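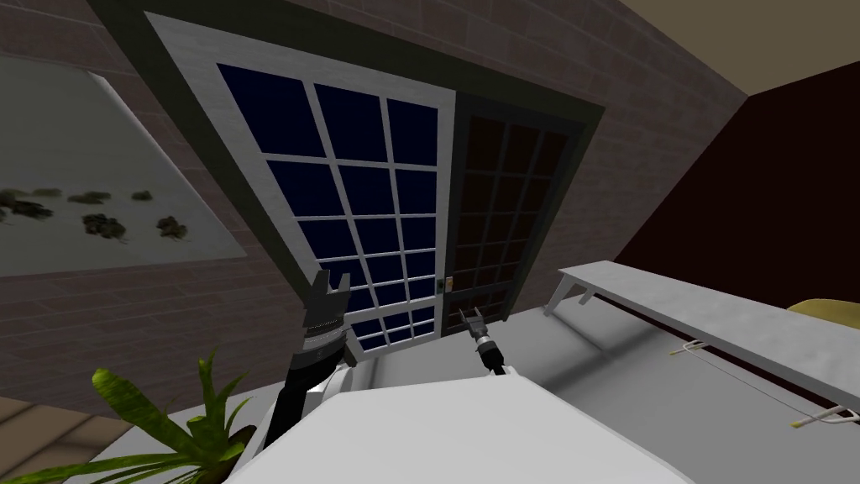

List: punder-dev
Subject: Re: Re: wrist view and goal selection near closed doors
Date: 10/22/22

On the list it was written:

> We are running Punder 4 on the Nandale room set with both arms
> enabled. In the rooms with tall doors the planner picks a pre-grasp
> pose, moves there, and then stops with GOAL_STALE. The Vitale
> segmenter is running on the wrist views as well as the head view.
> If we turn the wrist views off the error goes away, but then the
> final approach is too coarse to be useful.
>
> Is there a known problem with the merge step? We have tried raising
> goal_timeout to 3,000 ms and it only delays the stop. Log is in
> Runance under the room name.

I went through the log and replayed the run here. The timeout is not the fault, so please put it back to the default before trying anything else. There are two separate problems, and they happen to end in the same error code. I have taken them in the order in which they occur.

1. Gravity direction in the wrist views

Vitale labels large planes (floor, wall, ceiling) partly from their angle to gravity. For the head view it reads gravity from the base frame. For the wrist views it falls back on the image vertical unless it is told otherwise, and your launch file does not pass the transform. With the gripper level this does no harm. With the gripper pointed upwards the planes come back with the wrong labels: brickwork seen from below is labelled as floor, and a dark panel with a lattice over it goes in as an opening.

The merge step then has a floor above the arm and a floor below it. It does not complain. It drops the older of the two, which here is the right one, and every goal defined relative to the floor is marked stale on the next tick.

To fix it, set gravity_source to base in the wrist section of the Vitale config, once per arm. The key is not inherited from the top level, although the manual says it is. I will correct the manual.
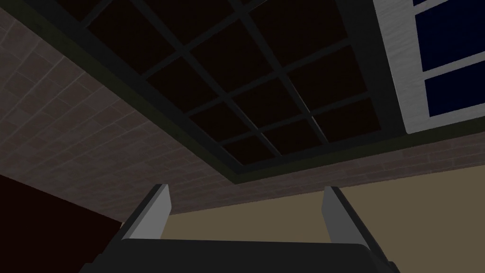

2. Held objects and the scene map

Once the first problem is out of the way the run gets further and then stops again. The cause this time is in Punder. When the gripper closes on something, the object should be taken out of the scene map and attached to the arm. The attach call is made, but the removal is queued behind the next full map update. In between, the object exists twice: once on the arm and once in the map, at the place where it was picked up. The collision check finds that the held copy overlaps the map copy, rejects every path, and the goal goes stale through no fault of its own.

The overlap is easy to find in Runance. Filter on attach events and look for a map update with a higher tick number than the first rejected path. I got 107 rejected paths between one attach and the update that followed.

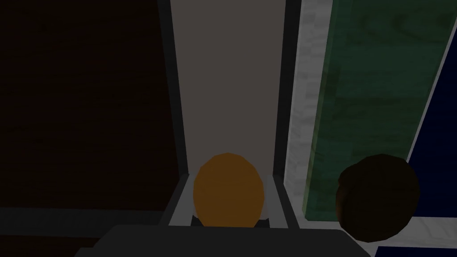

Wrist view: orange object between the fingers, brown object to the lower right.

A second object near the gripper makes this worse. The segmenter matches by size and distance before it looks at colour, so if the held object is missed for a few ticks its identifier can move to the neighbour. After that the removal, when it does arrive, takes the wrong thing out of the map. I would raise colour_weight for the wrist views in any room with more than one small object.

There is a patch on the attach-order branch. It makes the removal part of the attach call, so both take effect on the same tick. It also holds the identifier of an attached object fixed until release, whatever the segmenter reports. The patch touches 2 files and does not change the public interface.

Two warnings before you merge it.

First, release is still handled the old way. If the object is let go while it is partly hidden by the fingers, Vitale may see only a thin strip of it and fit a shape that is much too small.

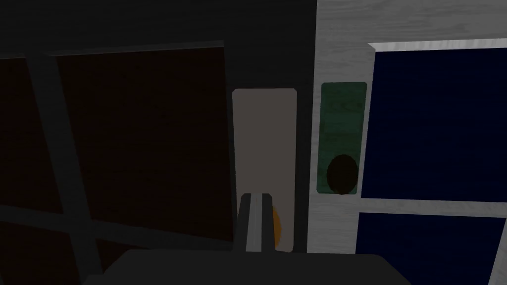

The fitted shape then goes into the map as it stands, and a later path may pass through the part that was not seen. Until I have written the matching change for release, back the gripper off along its own axis and force a map update before planning the next move. The call is refresh_map with scope set to local – a full refresh works too, but it blocks both arms while it runs.

Second, door parts. Knobs and latches are tracked as small objects unless the room file marks them as fixed. The Nandale files I checked do this for some doors and leave it out for others. An unmarked knob can be matched to a free object in the same way as above. I have a script that lists unmarked parts and can post it if wanted.

The gravity setting can go in straight away, and it does not depend on the branch. If you still get GOAL_STALE with both changes in place, please send the log with the segmenter output switched on. The one you uploaded has planner messages only, and I had to regenerate the rest from the replay.

The change to release is planned for the version after next. I said in June that it would be in this one, and it is not.

-- 
punder-dev mailing list
To leave the list, send a message with the word "leave" in the subject line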